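Wrist cam vs overhead for thin cable?

hamfold
Trying both on the Flakisex arm, fuzzy dark pads on the fingers. Thin black cable on the wood table, wrist view is what I get while moving: 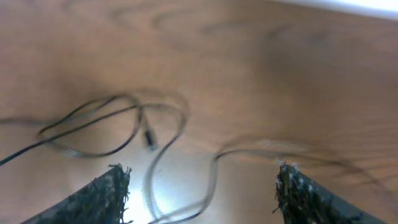 Re: Wrist cam vs overhead for thin cable?

zadville_6
Blur plus glare, thats your problem. Shorter exposure first. I'd go overhead anyway, we did 3,000 grasps that way in Ernville.

stijnva
Disagree – overhead loses the plug as soon as the fingers close over it. Keep the wrist one, slow the approach. And swap those pads, fibres sticking out everywhere.

hamfold
Pads stay, smooth ones let cable slip. Will try exposure tonight, 2 ms to start

zadville_6
you'll need more light then. Matt cloth on the table wouldnt hurt either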